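Tadeo Herrera
I quit buying coffee on the way to work in July. A few people asked how that went, so I'm writing it up in one thread.

Tadeo Herrera
Background: I drive from Trarkwood to the plant five days a week. There's a drive-through at the halfway point and I stopped there every morning for years. One large coffee, and a breakfast sandwich if the line was slow enough for me to get hungry.

Tadeo Herrera
I added up one month of card charges and got $197. That was only the drive-through. It doesn't count the vending machine at work or anything on weekends.

Tadeo Herrera
First week I made coffee at home in the old drip machine and it was bad. I blamed the machine. It was the coffee. The can had been open in the cupboard since before we repainted the kitchen.

Tadeo Herrera
Bought a bag of Daza medium roast, whole bean, and borrowed my sister's grinder. Big difference. I'm not picky and I could still tell. 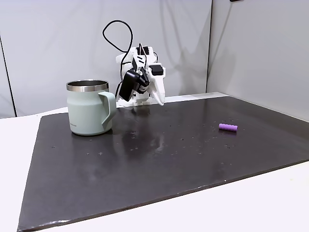 Tadeo Herrera
The next problem was time. I leave at 5:40 and I'm not getting up earlier to grind beans. So I grind on Sunday, enough for the week, and keep it in a jar with a tight lid. People who know coffee will say that's wrong. By Friday it's a little flat. I can live with Friday.

Tadeo Herrera
I fill the machine with water the night before and put the filter in. In the morning I push the button, go get dressed, and it's done when I come back.

Tadeo Herrera
Amounts, for those who asked: two rounded scoops for a big mug, plus a bit more if it's going to sit. I don't weigh anything.

Tadeo Herrera
If you use milk, warm it up first. Cold milk straight from the fridge takes a lot of heat out of the cup, and mine has to last the whole drive plus the morning meeting.

Tadeo Herrera
Same idea with the mug. Fill it with hot tap water while the coffee is brewing, then dump it out. My dad did this with his thermos and I thought it was just one of his things. I tried it both ways and it stays hot noticeably longer.

Tadeo Herrera
Cleaning: I run vinegar and water through the machine once a month, then plain water three times. I skipped the plain water once and had to throw out the whole pot.

Tadeo Herrera
For the brown stains inside a steel cup, baking soda and hot water. Leave it overnight, wipe it out, done. Don't use steel wool. It scratches, and then it stains faster.

Tadeo Herrera
The lid gasket is the part that starts to smell. Pull it out and wash it by itself. If yours doesn't come out, soak the whole lid.

Tadeo Herrera
I did miss the sandwich more than the coffee. I make up to 2 weeks' worth of egg sandwiches at a time now and freeze them in foil. Take the foil off before the microwave. Wrap it in a paper towel or the bread gets tough.

Tadeo Herrera
What I spend now: beans, filters, milk, eggs, English muffins. It's well under half of what it was. I didn't track it down to the dollar.

Tadeo Herrera
I still stop at the drive-through if I slept badly or if I'm driving somebody else in. I didn't make a rule about it.

Tadeo Herrera
A couple of you asked about cold brew. I tried it in a pitcher when it was hot out. It's easy, but it uses a lot of beans and takes up half a shelf in the fridge. I went back to hot.

Tadeo Herrera
My sister wants her grinder back, so I'm looking for a cheap one that isn't too loud at night. If you have one you like, reply with the name.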